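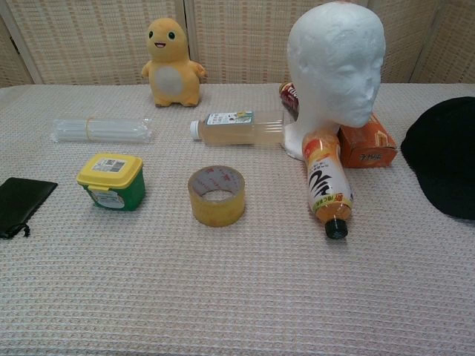 Support > Trallora Table Kit > Set-up guide > Section 4

Print this page
E-mail this page

4. Setting up the table, cloth and backdrop screen

Applies to the Trallora Table Kit with the Mundberg folding screen. Assemble the table legs first (Section 2). Revised 14 Nov 2018.

4.1 Before you start

Clear the floor behind the table to a depth of 723 mm. The screen stands on the floor, not on the table top. It must not be leaned against the table edge.

Parts needed:
- table, legs locked
- folding screen, slatted
- waffle-weave cloth
- four cloth clips (bag C)
- foam display head, if ordered

4.2 Standing the screen

1. Carry the screen upright and folded, with the strap done up. Two people are needed for the 1,466 mm model.
2. Set it down behind the table and undo the strap.
3. Open the end panels first. Leave each joint at a slight angle. A screen opened flat will fall.
4. Check that every post touches the floor. On uneven floors, fit the felt pads from bag C under the short posts.
5. Slide the table back until it is a hand's width from the nearest post.

CAUTION: Keep fingers clear of the gap between posts when opening or closing the panels.

Note: Slats may shift sideways in transport. Push them back by hand before use. Do not trim the ends.

4.3 Laying the cloth

1. Shake the cloth out away from the table.
2. Lay it with the raised squares facing up and the hemmed edge at the front.
3. Smooth from the centre to the sides. Do not pull on one corner, as the weave will stretch out of square.
4. Clip the back edge at both corners, then the sides.

The cloth may be washed cold. Expect some shrinkage on the first wash. The finished width before washing is 1,064 mm.

4.4 Placing items

1. Place tall items in the back row. This includes the foam head and any soft toy that is meant to be seen from the front.
2. Stand the head on its base and press down lightly. The base should sit level on the cloth. If it rocks, look for a fold underneath.
3. Place packets and bundles flat. Drinking straws, rods and similar goods should stay in their wrapping until needed.
4. Bottles and cans may be stood up or laid down. If a bottle is laid down, tighten the cap first and rest the bottle against something that will not move.
5. Leave a clear strip along the front edge.

Note: The waffle weave slows a rolling can but will not stop one on a sloping table. Check the table with a level (Section 2.6).

CAUTION: The foam head is light and will tip in a draught. Do not use it as the only stop for a full bottle. Keep it away from heaters, lamps and solvent-based glue.

CAUTION: Do not hang goods from the slats. The posts will take up to 3,000 g on a Harnex hook, fitted at a joint.

4.5 Packing away

1. Remove bottles and cans first, then the head.
2. Take off the clips and fold the cloth inward to hold crumbs and dust.
3. Close the screen from the ends to the centre and do up the strap.
4. Store the screen upright in a dry place. Damp storage may mark the slats.

Spare clips and felt pads: see Section 9, Anozie parts list.

Print this page
E-mail this page

Reader comments (3)

Ffion Gwilliam
4.3 step 4 says clip the back corners, but with the table that close to the screen I can't get my hand in. I clip the cloth first and then slide the table back. Works fine.

Settimio Marchetti
Are the felt pads sold in a thicker size? Our floor drops a fair bit on one side and two pads stacked slip out.

Ffion Gwilliam
I cut a bit of rubber mat for mine in February and it's still in place.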